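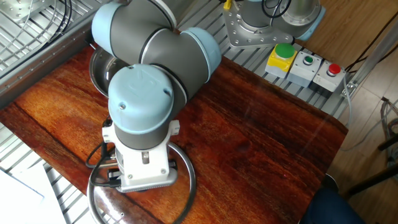
Good evening, and thank you to the Mollcombe library for the room. My subject tonight is how we look after old wood at home. I restored 53 pieces before I dared to speak about it. Look at the color of the tabletop, this reddish brown. Many people see such a color and want to make it darker. Please wait one season first.

(Pause. Ask who has a table from the grandparents.)

Slide 2. Scratches and shine
A glossy surface shows each small scratch when the lamp is above it. On the board under the pot and the glass lid you see faint scratches and white reflections together. My teacher, Jacqueline Jacquet, moved the lamp low to the side before she touched anything. I still do this.
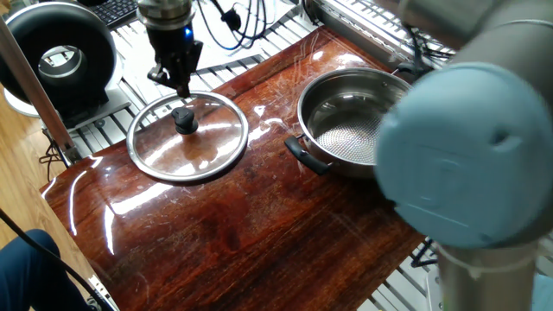

Slide 3. Wax
Thin coat, soft cloth, follow the grain. Wait 8 hours. At Plevside I waited only one and the dust stayed inside the wax. (Show the cloth, pass it to the first row.)

Slide 4. What I do not repair
Deep burns, loose veneer. For these I send people to the workshop in Gruramcombe. Say the price slowly: 208 for the Fajardo chest, with the lock.

Questions. Spare handouts are by the door.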